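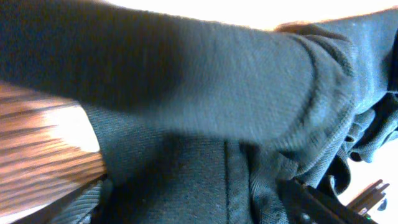 About Furkullow

Furkullow runs the garment handling test room at Urdale. We check how robot arms behave around clothing before the arms go into laundries, repair shops and returns warehouses. Our customers send us a gripper, a control program and a list of garments. We send back a fault report.

The company was set up after a failure. In its first form we were the installation crew for a folding line at Flistdale, and one Tuesday, during the second shift, an arm on that line closed on the cuff of a knit cardigan while the rest of the garment was still caught under a guide plate. The force limit was set correctly. It did not trip. Knit stretches, and the load rose too slowly for the limit to read it as a collision. The arm kept pulling until the cuff came free and swung over the guard, where an operator was reaching in to clear the plate. She was not hurt. The line was down for 39 hours.

What we found

Eglė Jaunzems led the fault review and still heads our test work. Her report listed 9 contributing causes. The main ones were:

Force limit tuned on rigid parts only
No limit on how far the arm could travel after closing on fabric
Guard opening large enough to reach through with the arm powered
Reset button placed out of sight of the table

The third item was ours. We had widened the opening during installation to make jams easier to clear, and the change was never sent back for a safety check. Any change to a guard now stops the job until a second engineer signs for it.

How we test

Every gripper completes 1000 grasps on woven cloth and 1000 on knits. The knit series takes longer and produces most of the faults. Sleeves and ribbed edges are tested separately from body panels. Pockets, loops and openings have their own procedure, as a finger that enters one can hold the garment after the grip has opened. We call this a retained release and log it as a fault even when the garment drops clear on the next move. 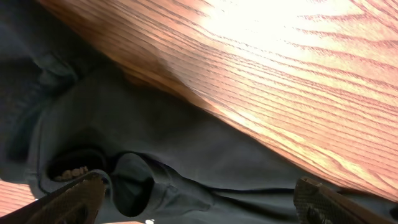 What happens when a gripper fails a test?
The arm is stopped, power to the gripper is cut, and the garment stays where it is until the engineer on duty has recorded the position and the force log. The customer gets the log the same day. Testing resumes from the first grasp of that series.

People

Eglė Jaunzems, head of testing
Bujar Mladenović, guarding and electrical safety
Mwangi Lyimo, control software and force logging
Stamatia Fragkou, garments and materials
Nikau Tawhiri, customer reports

Independence

Furkullow does not sell grippers or arms and takes no commission on them. The Flistdale line was bought out by Pavlović, and we have had no part in running it since. Our review of the fault can be requested in full from Nikau Tawhiri, including the section on our own installation work. The test room is closed each February for calibration of the force sensors.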